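Chapter 2
Small Firms and the Distance to Market

Sigita Sakalauskas and Heino Pētersons

After reading this chapter you should be able to explain why a new business chooses its first region of sale, and to calculate the cost of one delivery at a given distance.

When an entrepreneur opens a firm outside a large centre, the first question is usually the financing. The second question, which is often asked too late, is how far the customers live. The firm Savon began in Flirnham with 38 customers, all of them in the same town. In September of its second year it had 212, and the farthest were in Stomurbridge. The sales grew, but the profit on each order became smaller, and the owners could not at first say where the money went.

Demchenko, a competitor, took the other way. It accepted orders online from everybody and paid a carrier for each parcel. Its fixed costs stayed low, while its variable costs followed the kilometres.

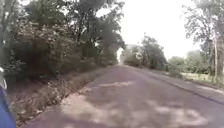
Figure 2.1 A straight paved road in a rural district.

In this chapter we use the accounts of both firms. We begin with the 1353 orders in Table 2.1 and divide them by distance. The student should keep a calculator at hand and review the terms "fixed cost" and "variable cost" from Chapter 1.

2.1 What is counted as a delivery cost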